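Handheld gripper pair: left finger closes late, width reading drifts

Posted in Grippers and End Effectors
Saturday, November 11, 2023

Lucie Petrenko

We run two handheld grippers as a pair at one table. Each has a camera on top and two black fingers with yellow tips. They are Vustus bodies with Kelen fingers. The right unit is fine. On the left unit one finger arrives late when I squeeze the trigger, and the width reading at full close has moved from zero to 2 mm since August. Full open still reads correctly.

What I have done so far: wiped the rails, swapped the trigger spring with the one from the right unit (no change, swapped back), and rerun the width calibration twice. The calibration passes, then the offset is back after 68 or so cycles of picking up small stuff like cables and pouches. I have not opened the finger housings. Is this the linkage, or am I looking at a bad encoder?

hurkness_bench

Had this on ours. Recalibrate and make sure the firmware is current. If that doesn't help, replace the encoder.

Tamsin Prendergast

I would not order an encoder yet. An encoder fault shows up over the full travel. An offset at full close with a correct full open points to the mechanical side, and a finger that lags its partner points to the link pin on that side.

Procedure I use on the Vustus body:

Power off and unplug the camera lead. Mark the fingers L and R with tape before removing anything. They look the same, but they have worn against their own links.

Take off the housing on the slow finger. Four screws, and the two at the tip end are shorter. Keep them apart.

Hold the carriage still and rock the finger by hand. There should be no play you can feel. If there is, pull the pin and check it for a bright worn band. Ours were going at 2,000 cycles with the original pins and I now change them at 1,000.

Check the tip screw while you are in there. A yellow tip that has crept forward on the blade will meet its partner early and give you a false width at close, even with a good pin.

Refit, then close the fingers on a flat gauge. Both tips should touch along their full length. Run the width calibration last – it stores whatever geometry it finds, so running it on a loose finger is how you end up with a pass that doesn't hold.

One pin set covers one gripper. The Fehr pins fit and are slightly harder, but they need a drop of light oil or they squeak.

Lucie Petrenko

Rocked the finger and there is clear play at the pin. Tip screw was also loose by half a turn. I have ordered two pin sets so that both units get done. Camera bracket was tight. Do I need to redo the camera alignment after changing pins?

Tamsin Prendergast

No, provided the bracket stays on the body. The pins only affect the fingers. Redo it if you loosen the bracket screws or if the tips no longer sit level with each other in the view.

For the check afterward, put both units over the table together and pick up the kind of items you normally use. Mix stiff and soft ones. A coiled cable is a good test for a lagging finger: the faster side pushes the coil across the table before the slow side gets there. I do 26 picks per unit, read the width at full close, and compare it with the reading from before the first pick.

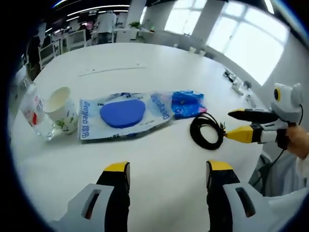 If the two readings agree, log the date and the cycle count and leave the calibration alone. If the close reading has moved again with new pins and a tight tip screw, then look at the encoder – connector first, since reseating it takes a minute and a new part takes a week to arrive.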